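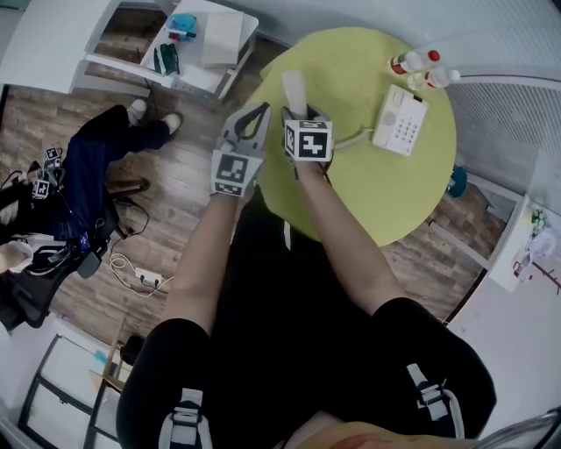
One mother told the Ulside clinic that she had sat through six weeks of birth classes and still did not know when to leave for the hospital. The breathing practice had gone well, she said, and she had liked the teacher. When her contractions started on a Saturday night she called the front desk, got a recording, and drove in far too early. She was sent home and came back the next afternoon.

Chapter 6
Teaching the Early Part of Labor

Key terms: latent phase, active phase, contraction interval, effacement, prodromal labor

Early labor is the part of birth that most parents will manage at home, without a nurse or midwife in the room. It is also the part that many courses pass over quickly. Teachers tend to spend their time on pushing, pain relief and cesarean birth, and parents ask for those topics first. A class that runs 2 hours can easily reach the break before early labor has been mentioned at all.

In this chapter you will learn how to explain the latent phase in plain words, how to teach parents to time contractions, and how to help each family write down a plan for calling and leaving. Chapter 7 takes up the active phase and the move to the birth room.

6.1 What parents already believe

Before you plan a lesson, find out what the group expects. The Hofstetter birth center gave a one-page form to 190 first-time parents before their opening class. On that form, 59 of them wrote that labor begins when the water breaks. Others expected contractions to be strong and regular from the start.

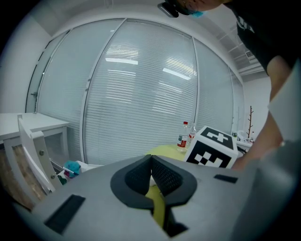
Answers like these should shape the first lesson. A parent who is waiting for a gush of fluid may ignore hours of mild contractions, or may worry that something is wrong when no fluid comes. Explain that the membranes often stay whole until labor is well under way. Say also that a parent whose water does break should call the clinic, even if there is no pain.

The latent phase is hard to describe because it varies so much. The cervix softens, thins and begins to open. Contractions may come close together for a while and then space out. For some women it lasts a few hours, and for others more than a day, especially with a first baby. Avoid giving the class a single number to expect.

6.2 Timing contractions

Parents should practice timing before they need to do it. The interval is measured from the start of one contraction to the start of the next. Many people measure from the end of one to the start of the next, and their figures come out too short. Draw two contractions on the board and have the class mark the interval before you go on to length.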